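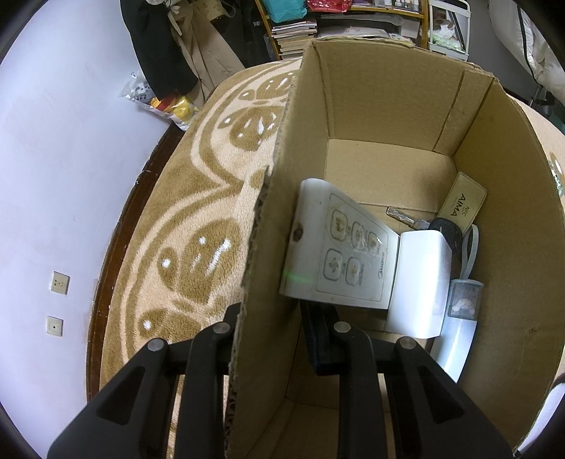
Castellanos open day, Tuesday, repair and reuse hall

Notes typed up on the bus, so excuse the state of them.

Castellanos is the big brick building behind the Altura car park. Used to be a carpet warehouse. Now half of it is sorting and half is repair benches, and a few times a year they let people in to have a look. Free, but you have to book. 50 places, all gone when I checked again the night before, so do it early if you want the August one.

Got there ten minutes late. Parking a nightmare, one way system, went round twice. They had already started the talk but it was only the safety bit. Yellow stickers instead of badges. Mine fell off in the first corridor.

First stop, the intake end. Donations come in at a roller door and go on long shelves, then onto tables to be sorted. I had expected neat categories. Not so. Most of it turns up the way it left somebody's drawer or hall cupboard. One deep cardboard box, set down on a brown and tan plush blanket, had a white Midea something in it, leaning on the side, buttons on the front and one with what looked like a fan on it. One of the buttons gone a brownish yellow. Bits of shiny clear film still over a couple of the others, all wrinkled. In with it a key with a black plastic head, a gold-beige card with AIMA and NFC on it, a grey strap with a loop, a little see-through tub, some shiny white pieces. That is a fairly normal box, we were told.

The key and the card were what got people talking. Rule is that keys and cards come out before anything else is touched, and go in an envelope with the box number. Held for 3 months. After that keys go for scrap metal and cards get cut up. Someone asked how often anyone comes back for them. Hardly ever apparently, though car keys are the exception, those get phoned about the same day.

Then the loose white bits. I'd have binned them. They don't, at least not at first, as a loose piece of plastic might be the cover or the clip that makes the main item worth selling. Everything from one box stays together in a tray until a bench has looked at it. Made sense when they said it. I have a whole tin at home of bits like that and have never once matched one up.

On staining - had a good chat about this at the second table. Yellowed white plastic, they mostly leave alone. Wipe with a damp cloth and washing up liquid, dry, done. They used to try and whiten things and it came out patchy. Buyers mind a patchy front more than an evenly old one. Film they peel off if it will come, warm the edge with a hair dryer if it won't.

Repair benches next. 18 of them, only half in use that morning. Kettles, lamps, a lot of radios. Every bench has the same grey Wandent toolbox and a roll of paper tape for labels. Could of stayed here an hour. We got fifteen minutes. No touching, which was a shame for the kids in the group, but there was a separate table with dead toasters they could take apart and that was packed.

Testing room is upstairs, through glass only. Anything with a plug gets checked there before it goes to the shop. Anything that fails twice goes for parts. Quick look at the parts store too, floor to ceiling drawers, labelled by hand, some of the labels a bit hopeful ("knobs, nice").

Café was run by Drelteo, in the old loading bay. Tea fine. Cheese scone very good, still warm. Queue slow, card machine kept dropping out so bring coins.

Shop at the end. Prices low, lamps especially. I came away with a desk lamp and a bag of cable ties, 100 in the bag, did not need either. No refunds on electricals but they will swap within the month if you keep the ticket.

Practical stuff:
Flat shoes, concrete floor throughout.
Toilets only on the ground floor.
Lift is there but ask at the desk, it needs a fob.
You can bring one box of donations on the day. Check it for keys first!
Cold in the intake hall even in summer, take a jumper.

Would go again, mainly for the benches. Will ring them about the repair evening and put the dates up when I have teh list.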